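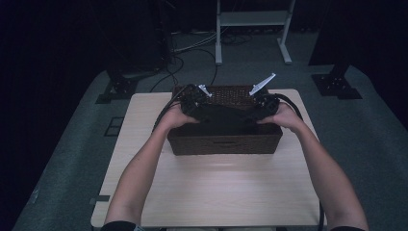

Could we have the cable check moved to the top of the list this time, asks a reader at Riltanis, as it was the one we skipped before the June fault. Yes, gladly, and so it now comes first!

Hand-held gripper inspection, Clultcombe bench, 09/12/2021

1. Cables. Run each one through your fingers from plug to housing. Fault 51 was a lead that snagged and dragged a finger shut - no harm done, but a nasty surprise.
Result: pass, left lead a touch stiff.

2. Floor. Stand cables kept clear of feet.
Result: needs tidying before the next shift. 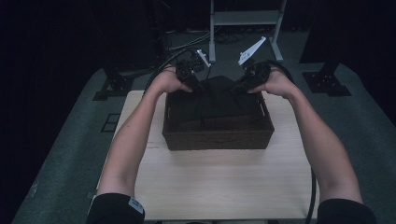
3. Release. Both grippers must let go of the cloth at once when the hands relax. Unit 83 was slow twice, so please be patient and try it a few more times than feels necessary.
Result: fail, unit 83 tagged and put aside.

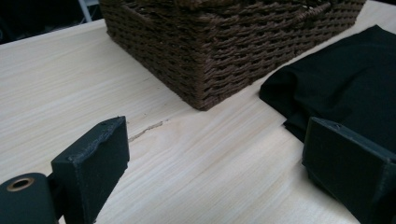
4. Finger faces. Feel for burrs along the top edges, gently.
Result: wear only, pass.

5. Tabletop. Note any marks and rub down anything that might catch a sleeve or the cloth.
Result: marks noted, rubbing down still to do.
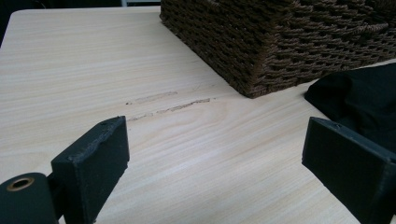
Van Dijk would like unit 83 stripped down before it goes back to Plodov, and asks that the tag stay on until then.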